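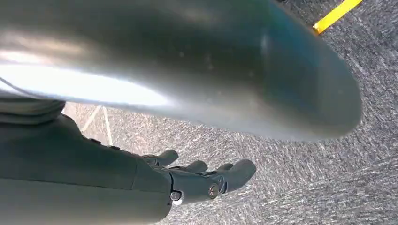

Latis 16 Wall-Mounted Condensing Dryer Cabinet

Product code 729
Made by Inley
Supplied and serviced by Stornthorpe

Overview

The Latis 16 is a heated drying cabinet for outdoor clothing, boots and small items of kit. It was drawn up for boot rooms, school cloakrooms, site welfare cabins and sailing clubs, where wet clothing has to be ready for use again by the next morning and there is no outside wall to vent through. Moist air is passed over a cold plate inside the cabinet and the water is collected in a drawer or sent to a waste pipe. No hole through the building is needed.

The cabinet holds up to 16 adult jackets on the standard rail. With the rail moved to the upper position, the lower half takes boots on the slatted shelf. The shelf and the rail can be used together, but the number of jackets should then be halved, as full-length coats will hang over the boots and block the air.

How it works

A fan at the base draws air across the heater and pushes it up the back panel. The air enters the drying space through slots at four heights, passes through the load and returns down the front. Part of the flow is taken off at each pass and cooled. A humidity sensor in the return duct decides when the cycle ends. If the sensor fails, the cabinet falls back to a fixed time and shows code 4 on the panel.

The heater is rated at 1000 W. It does not run for the whole cycle. Once the cabinet is up to temperature the controller switches it in short bursts, and towards the end of the cycle the fan runs alone so that clothing is not left warm and creased.

Programmes

Everyday: for jackets, trousers and general school or work clothing.
Gentle: lower temperature, longer cycle. Use for wool, down and anything with a bonded membrane.
Boots: warm air is sent to the lower slots only. The upper rail should be left clear.
Air only: fan without heat. Suitable for kit that is damp from storage.

The last programme used is kept in memory when the power is switched off at the wall. The start delay is not kept and must be set again.

Materials and finish

The outer case is powder-coated steel. The inner lining is stainless steel with welded corners. Door seals are silicone and can be pulled out by hand for cleaning. The rail is a single piece and is not sold separately from its end brackets. Cabinets are supplied with the door hung on the left. The hinges can be moved to the right on site with a hex key, which is packed in the drawer.

Installation

The wall must be able to carry the weight of the cabinet and a full wet load. Plasterboard alone is not suitable. On stud walls, fix the mounting bar through to the studs or fit a backing board first. The bar must be level. A cabinet hung out of level will drain to the wrong corner and leave water standing under the shelf.

Leave a clear gap above the cabinet for the air intake. Do not box in the top. The unit may be fitted beneath a worktop only with the Cunha intake frame, which moves the intake to the front.

The cabinet is supplied with a moulded plug. Permanent wiring should be carried out by a qualified electrician and will need a switched outlet within reach. If the waste pipe option is used, the pipe must fall along its whole length. The pump kit is required where the waste point is higher than the base of the cabinet.

Daily use

Shake off loose water before loading. Hang jackets open, with the pockets empty and the hoods out. Gloves dry best on the pegs inside the door. Do not place clothing on the bottom grille.

Do not dry anything that has been cleaned with solvent or is marked with fuel or oil. Rubber-soled shoes may be dried on Boots or Air only.

Care

Empty the drawer when the water light comes on. The cycle will pause until the drawer is back in place.
Rinse the lint filter under the tap each week and let it dry before refitting.
Wipe the lining with a soft cloth and mild soap. Do not use bleach or wire wool.
Check the drain hole each March and clear it with the brush supplied.

Accessories

Cunha intake frame
Pump kit with pipe
Second slatted shelf
Glove pegs, spare set
Lint filter
Left or right door seal

Ordering and support

The Latis 16 is made to order. Trade enquiries and site surveys are handled by Vasanthi Kulkarni. For spare parts, contact Khang Trình and quote the serial number from the plate behind the drawer. Cabinets made before the current controller take a different humidity sensor, and the two are not interchangeable.

Page revised October 22, 2024. Drawings for the hinge change and the mounting bar are sent with the order confirmation.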